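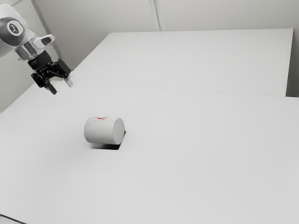 Sim view of the cell: gripper open, cylinder on its side on the front table.

Gripper closes on nothing when the part is lying down
Posted by Jamie Stockdale, September 18, 2025

I look after one cell at Wutstead. It has a single arm with a two-finger gripper, and it picks white cylinders off a table. Standing parts are fine. When a part is lying on its side, the fingers come in, shut, and the program carries on as if it has something. The integrator (Dahlgren) says to re-teach the tool point and run their sim again. I did that in March and got the same result, so I'm not in a hurry to do it a third time. The log says 1,794 picks since the last service and the controller has never once flagged a miss. I don't believe that number and I'd like to know what to check before I pay for a visit.

Glenys Sugden

I wouldn't believe it either. A pick counter usually counts close commands. Unless somebody wired grip detection into the program, it will happily count air.

Take the arm out of auto, lock it out, and look at the gripper by hand. Check the fingertip pads for wear and see if either finger has play at the pivots. Then check the coupling bolts against the torque in the gripper manual. If the coupling has turned even a little, re-teaching hides it for a while and you'll be back here.

After that, jog down slowly over one lying part and stop just before closing. Look from the end of the cylinder, along its axis. The pads should close across the round body at mid height. If they're up near the top of the curve, they'll slide off as they shut, and I'd bet money that's what you have. Your standing parts would never show it because the height hardly matters there.

Don't trust the sim for this. In your picture the tips are still well clear of the part, so it tells me nothing about where they end up.

Sixten Kvam

Slow it down. Ours was at 500 and I dropped it to 400, fixed.

Saron Tufa

400 what? Percent, millimeters a second? Speed might matter if the part gets nudged on the way in, but I doubt it's the cause if it misses every lying part.

Agree with Glenys on the counter. One thing to add: see if the lying-down pick has its own height offset. On the cell I run it was copied from the standing one and left alone. Write down the old value before you change it, and do the first run at low speed with a hand on the stop.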